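Pflegeroboter im Testzimmer: Was die 84 Durchläufe verschweigen

Im September ging der Zwischenbericht aus dem Projekt Rarneck an die Partner heraus, und wer nur die erste Seite liest, kann sich beruhigt zurücklehnen. 84 Durchläufe am Bett, Decke greifen, anheben, glattziehen, loslassen. Dazu der Satz, das System habe sich „im Wesentlichen wie erwartet“ verhalten. Ich habe weitergelesen. Auf den hinteren Seiten steht, dass zwei dieser Durchläufe mit dem Not-Halt endeten und dass in beiden Fällen die rechte Hand nicht losgelassen hat.

Der Ablauf, soweit er sich aus dem Protokoll rekonstruieren lässt: Die Hand schließt um den Rand der Bettdecke, der Arm fährt zurück, der Befehl zum Öffnen geht raus. Die Steuerung meldet „Hand offen“. Die Finger sind aber noch zu, der Arm zieht weiter, und die Decke kommt mit. Am anderen Ende hielt beim ersten Mal jemand aus dem Team den Stoff fest und wurde einen Schritt nach vorn gezogen. Verletzt wurde niemand. Im Bericht heißt das „unbeabsichtigte Kraftübertragung auf Textil“. Eine schöne Formulierung für eine Maschine, die an etwas zerrt, das ein Mensch in der Hand hat.

Die Ursache soll eine gelockerte Steckverbindung am Handgelenk gewesen sein. Der Kontakt fiel kurz aus, die Steuerung bekam keinen neuen Wert und arbeitete mit dem letzten gültigen weiter. Blandine Sabatier, die bei Drovwood die Versuche leitet, nennt das einen Kabelfehler. Der Stecker sei gesichert, die Leitung neu geführt, damit sei die Sache erledigt. Das mag für den Stecker stimmen. Mich beschäftigt der andere Teil: Warum gilt ein fehlender Messwert überhaupt als guter Messwert? Kabel lockern sich nun mal, und ein System, das mit Menschen in einem Zimmer arbeiten soll, muss damit rechnen.

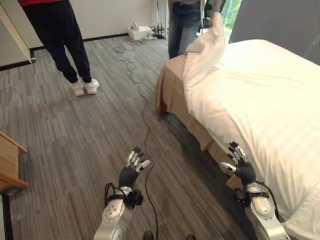
Pascual Pereyra von Flongate, der die Handsteuerung beigesteuert hat, sieht das ähnlich, drückt es nur höflicher aus. Auf meine Nachfrage schrieb er, die Software sei ursprünglich für eine Umgebung mit Schutzzaun entwickelt worden. Dort ist es halb so wild, wenn ein Zustand für ein paar Augenblicke veraltet ist. In einem Schlafzimmer gibt es keinen Zaun. Da steht jemand am Fußende, da geht jemand quer durch den Raum, und auf dem Boden liegen Leitungen. Pereyra will nun eine Zeitüberwachung einbauen: Kommt kein frischer Wert, bleibt der Arm stehen. Man fragt sich, weshalb das erst nach dem zweiten Vorfall auf die Liste kam.

Zum zweiten Vorfall steht übrigens noch weniger da als zum ersten. Er geschah gegen 16 Uhr, also am Ende einer langen Sitzung, und die Person am Not-Halt brauchte rund vier Sekunden, bis der Taster gedrückt war. Das ist kein Vorwurf an sie. Vier Sekunden sind schnell vorbei, wenn man gerade auf die Decke schaut und der Taster irgendwo hinter einem liegt. Aber in der Risikobeurteilung, die Leblanc für das Projekt geschrieben hat, wird der Mensch am Taster als wichtigste Schutzmaßnahme geführt. Wie schnell er reagieren muss, wo er steht und wie lange er am Stück konzentriert bleiben kann, dazu habe ich darin keine Zeile gefunden.

Im Bericht folgt dann ein Absatz über die geplante nächste Phase, in der eine Versuchsperson im Bett liegen soll. Vorgesehen sind dieselbe Hand, dieselben Griffe und eine „angepasste Unterweisung“. Sabatier versichert, man werde nicht beginnen, bevor die Zeitüberwachung geprüft sei. Geprüft von wem, wollte ich wissen. Vom Projektteam, hieß es. Leblanc werde das Ergebnis zur Kenntnis bekommen. Das reicht mir nicht. Wer den Fehler zunächst als Kabelsache abgehakt hat, sollte die Abhilfe nicht allein abnehmen dürfen.

Ich habe drei Bitten an das Team geschickt: die Rohprotokolle beider Abbrüche, eine Angabe zur Höchstkraft der Hand beim Festhalten und eine Liste aller Sensorwerte, bei denen die Steuerung im Zweifel mit dem alten Stand weiterrechnet. Die Protokolle sind zugesagt. Zur Kraft gibt es bisher nur das Datenblatt des Herstellers, gemessen an einem Prüfkörper und nicht an Stoff. Auf die Liste warte ich noch.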